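Seven months of beauty blogging and I still don't buy "color-true" lipstick.
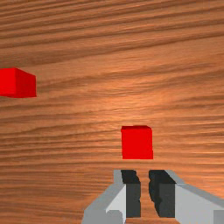 The Barwood stick was supposed to be a brick shade. On me it went the plain red of those two cubes, and 190 swatches online say otherwise. Hmm.
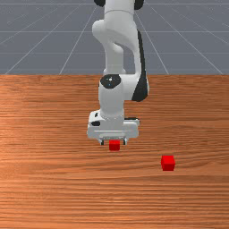
Oken commented that I should try it over liner first. Fine, I did. Same red, and it bled by lunch.

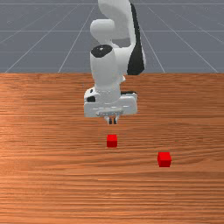
Two reds, one table

The Wendt one costs less and claims less.
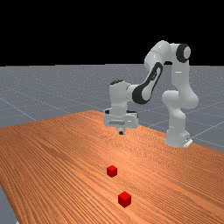 It also smells like crayons, so I'm not keeping that one either.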